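Tresilico open day – notes from the bus home

Typing this on my phone so forgive the spelling. Went to the open day at Tresilico on 5/19/18, the rehearsal and recording place out past the ring road in the old Talavera building. Doors at 12, I got there twenty past because the number 37 doesn't stop where the map says it does. Missed the welcome speech. Apparently it was long.

Why I went: Janelle Galang was down to play the small room at two and I've been trying to see her live for ages. Also wanted to look at the studio before our lot decide where to record the second EP. So half fan, half shopping.

First thing, the rooms. Five rehearsal rooms downstairs, A to E, all a bit different. A is the big one, proper drum riser, PA that doesn't hiss. C has a pillar in it so you end up singing at a pillar. D and E share a wall and you can hear it, there was a ska band in E and a poor lad doing solo guitar demos in D and he just gave in after a while and played along in their key. Best bit of the first hour tbh.

Rodel Abella took the tour round. He does the bookings and most of the live sound. Fast talker, good on detail, told us straight out which rooms to avoid in August when it gets too warm for tuning to hold. Somebody asked about the late slots and he said weeknights till eleven, and the last half hour is for packing down, so don't book ten till eleven and expect an hour of playing. Worth knowing. We've been caught out by that elsewhere.

Upstairs is the studio. They call the main live room Situs, no idea why, it was on the door. Nice sound in there, I clapped like an idiot and so did everyone else. Control room fits four people if they like each other. Adanech Alemneh was at the desk playing back bits of a choir session and pulling faders up and down so we could hear what each mic was doing. The ribbon pair at the back was the thing that did it for me – take it out and the whole choir went flat as a postcard. She let a kid of about eight have a go at the faders. He turned everything off exept the basses and was very pleased. 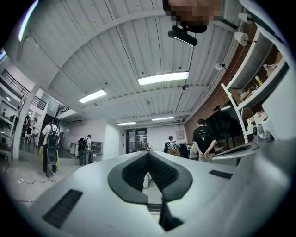
Asked her about tape. They have a machine, it works, it costs extra and you buy your own reel. She reckons most bands ask for it, hear the price and go quiet. We'd be in that group.

Prices then, because that's what people will want. Not putting the full list, it's on their board and changes in August anyway. Evenings are dearer than days by a fair bit. Studio is by the day only, engineer included, and you can split a day with another act if you sort it out between yourselves. No deposit for rehearsal rooms, deposit for the studio. Cymbals not included anywhere, bring your own.

Food was one van doing flatbreads. Queue out of the gate. Gave up, had crisps.

Two o'clock, Janelle. Small room, standing, packed to the door by five past. Just her and a loop pedal and a borrowed bass amp with the treble right down. Opened with Alter, which I only knew from the radio session, and it's twice as long live, with a middle section where she drops the loop out and does the verse again nearly spoken. Room went dead silent. You could hear the ska band starting up underneath, and she just waited for them to finish the intro, grinned, and came in on the beat. Six songs, one new and without a title yet. The new one is in three and has a chorus that sounds like it should be somebody's closing number. Hope she keeps the version without drums.

Only grumble, the vocal was too low for the first couple. Rodel got to it. Fine after that.

Then a talk by Tumaini Minja about running a label from a spare bedroom. I stood at the back meaning to stay ten minutes and stayed for all of it. Main points as I scribbled them down. First pressing was 4,000 flyers and no records, wrong way round. First actual single sold 2,226 copies, mostly by post, and the postage nearly finished it. Write down who wrote what before you record it, even if you're mates, especially if you're mates. Reply to the small radio shows first. Jihad Haddadin, who plays oud on the last two releases, did one tune in the middle to break it up and it should of been three. Lovely dry sound, no mic at all, people leaning in.

Merch table had the new seven inch and some shirts in sizes nobody is. Bought the single. Sleeve is already bent from my bag.

Missed the open jam at five, had to get the bus. Heard the start of it from the stop – somebody playing a very slow Stand By Me and a lot of tambourine.

So would we book. Room A yes, soon as we can get an evening. Studio maybe, if we split a day. I'll ask the others Monday. If anyone reading went to the jam let me know how it was, and whether the choir people sang in the end, there was talk of it on the stairs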